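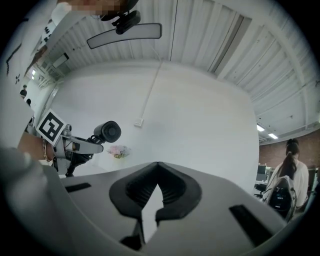 Salilwood opened its Gasthorpe workshop to visitors for an afternoon in October, and 18 of us signed up. The firm trains robot arms by having people do small jobs with hand-held grippers first, each with a camera on it.

Troels Ladefoged ran the demonstration. The gripper was lighter than I expected – he said the jaws get changed after 100 hours of use. My first few tries at picking up a pen went badly.

Leena Suominen looks after the recordings. The team had 402 from that week and she throws out about a third, mostly for rushed movements. She would like people to slow down.

The tour finished at 2 with coffee. Bookings for the spring visit go through the front office.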